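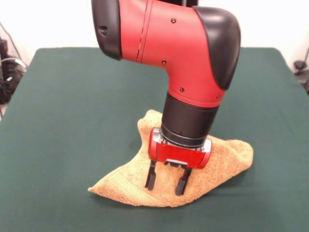
We put out an EP in October 2023 and I have been meaning to write down how that went. Our band is called Stanlow. You have not heard of us. I have the numbers.

The EP is called Grilar. Efe made the word up during load-in and wouldn't say what it meant, so now I get to explain it in every interview. There have been two interviews. One of them was my cousin's podcast.

Four songs. The label we almost signed with wanted five. Chaiwat wrote a fifth, and it was seven minutes long and in a time signature he described as "mostly four." We stayed unsigned.

We recorded the drums in April at a studio called Osance, where the live room has wonderful acoustics and one outlet. Ebere tracked everything in two takes and then spent the rest of the day asking whether we'd kept the first one. We had kept the second one. She can tell.

My bass parts took longer. I'd like to blame the strings, which I had last changed under a previous singer.

Speaking of singers. Abimbola joined us three weeks before the session after answering an ad that said "no metal, no covers, must have car." She has a metal background and no car. Best thing that ever happened to this band. 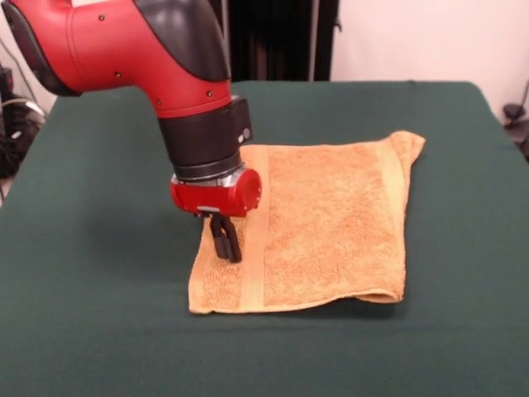

Orange towel, folded, on the green cloth.

Release show! The room holds 400. I'm going to let that number sit there for a second.

To be fair, the opener drew well. The opener was a solo act called Malý, one guy with a loop pedal and a very large extended family. They all left together after his set, very politely, and a few of them shook my hand on the way out.

Our merch table sold one shirt. It was a small. We had printed mostly mediums because Chaiwat read somewhere that everyone is a medium. If you're a medium, please get in touch.

Streaming update: the single is at 357 plays. I know for a fact that a good chunk of those are Efe, who leaves it running on his laptop when he goes to work — his roommate now knows all the words and has asked to be paid.

The one review we got called the guitars "present." We've decided to put it on the poster. PRESENT, in big letters, with the name of the blog in much smaller letters.

A few people asked about vinyl. The pressing plant quoted us $3000, and then we asked about doing it on cassette, and then we asked whether anybody in the band knew how to burn a CD. Ebere does. She's doing the covers by hand too, so the spelling may vary.

Next show is at the same place, smaller room, downstairs. Malý is headlining. We're on first, doors are early, Abimbola still needs a ride.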